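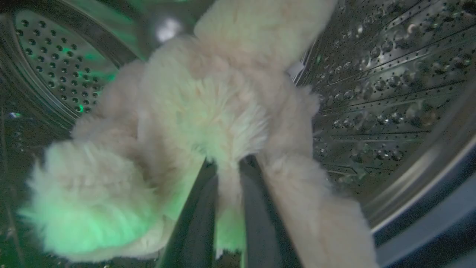
Skakisel says its new tire will end the complaints that have followed the Privham round since the surface was relaid, and it says so in a press release that is light on numbers. The supplier wants the softer compound used by every team from November, after a private test it calls a full success. Drivers who spent last season sliding around like a plush toy in the drum of a washing machine may want more proof than that.

The test was run with one car. It covered 43 laps, well short of the race distance of 90, and no lap times have been given out. Skakisel says only that wear was "within the expected range" and that the rear tires held up better than the old ones did. It doesn't say what range was expected, or how much fuel the car carried.

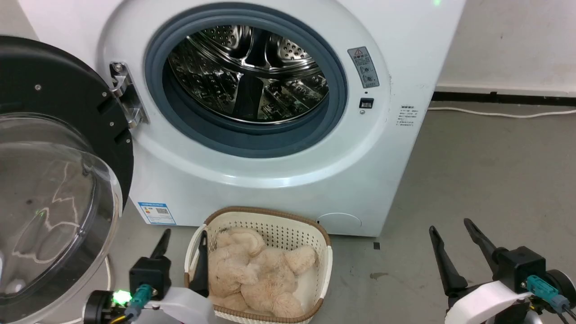 A front-loading washing machine with its door open.

Cirillo, the team that supplied the car, backed the change in a two-line statement. It also has a supply deal with Skakisel that runs for 2 more years, a detail the statement left out.

Dudov is less keen. The team said it had not been invited to the test and would not vote for a tire it has never run. It wants a group test at Privham, in the afternoon heat, with at least one car from each team – a fair request, and one that Skakisel has so far met with silence.

The series has asked for the full data before it decides. The last time the supplier promised a cure, the tires were down to the cords after about a third of the race, and the rule book was changed in a hurry to add a second stop. Teams are still paying for the extra sets.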